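Rules for the bin

Most written guidance on industrial robots deals with guarding, speed and stopping. Little of it deals with hoses. Sioned Prosser, who edits the house rules for robot picking cells at Hurnach, has spent two revisions trying to fix that.

The current text runs to 806 lines. Section 3 covers what is carried on the outside of the arm: air hose, signal cable, ties and straps. Any loop left for wrist travel must be checked at the lowest pose the program allows, with the bin in place. Ties are inspected before each shift and replaced if they have slid.

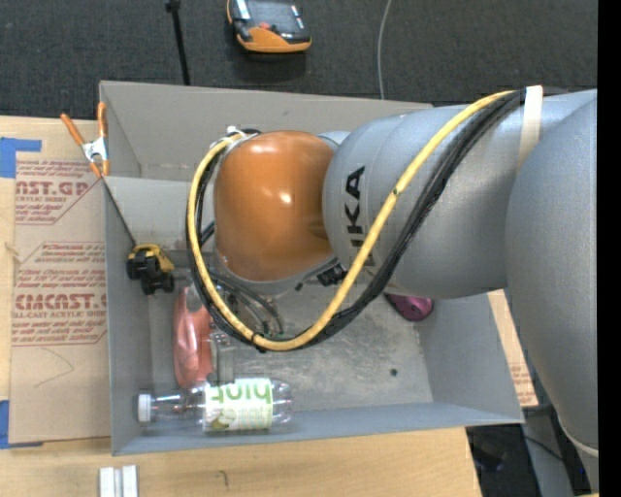

TROVUDSIDE, Nov 14, 2022

A loop of yellow hose and black cable hangs under the orange joint cover of a KUKA arm, over a gray bin holding a bottle, a shiny package and a toy vehicle. Mixed contents fall under Section 7. Items must differ in shape and surface, and the list is fixed before testing begins.

The bin must also be held. An earlier draft accepted a marked outline on the table. Dagmar Vávra, who reviewed it in August, asked for a clamp on the rim, and the draft was changed. Clamp handles count as obstacles and must be entered in the collision model.

Kvido Kadlec, an integrator, objects to one clause. It requires a full path check after any hose is rerouted, even by a few inches. "It costs a morning," he said. Prosser has kept the clause.

Comments

M. Teshome: Does Section 3 apply to hoses run inside the arm?

Danica B.: No, external only. See the scope note.

kratoch: We lost a connector to a clamp handle. Model them.

Contact the editors | © 2022 Closer | Back to top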